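3.2 Print runs and variant covers in small-press serials

The second part of the study looks at how three small comics publishers, Kirnwood, Wosik and Bianchini, used variant covers between issue launches. All three sell mainly through specialty shops, with a smaller share going to mail-order subscribers. Dokitz, the distributor common to all three, supplied order sheets showing the quantity requested by each shop for each cover. The sheets were downloaded on 8 March 2022 and were not updated after that date, so late reorders are missing from the totals.

We coded 748 separate cover listings. A listing was treated as a variant if the interior pages were identical to those of the standard edition and only the cover art, cover stock or cover finish differed. Reprints with a changed colour palette inside were left out, as were convention editions sold directly by the artists. Where a publisher listed the same artwork with and without its title lettering, we counted two variants, following the practice of the order sheets.

Kirnwood's usual standard run was 1,000 copies, with variants capped at 200. Wosik set no cap and printed to order. Bianchini did both, depending on the series, and its capped covers closed to orders earlier than its open ones. Shops told us they found this confusing, and several had missed the cut-off for at least one title in February.

Connecting covers were coded separately. In these sets the artwork runs across consecutive issues and the whole picture can be seen only when the copies are laid side by side. The longest set in the sample covered 5 issues. Orders for the first cover in a set were generally higher than for the standard edition of the same issue, but they fell over the following issues at much the same rate as the series as a whole. We did not find that shops ordered later parts to match the first. One retailer said customers who wanted the full set placed a standing order at the start, and the shop bought very few extra copies for the shelf.

Artist name was recorded but not used as a variable. The sheets credit cover artists inconsistently, and in some cases the colourist is listed in place of the penciller. Retail price was also left out of the main comparison, as two of the publishers changed their prices partway through the period.

Figure 4 is a rendered view of a round container with an orange body and a dark grey lid, on which two circular shapes are embossed side by side at the centre.

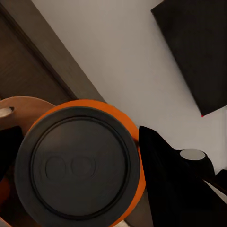
3.3 Subscriber orders

Mail-order subscribers were analysed apart from shops. Their default was the standard cover, and a variant was sent only on written request.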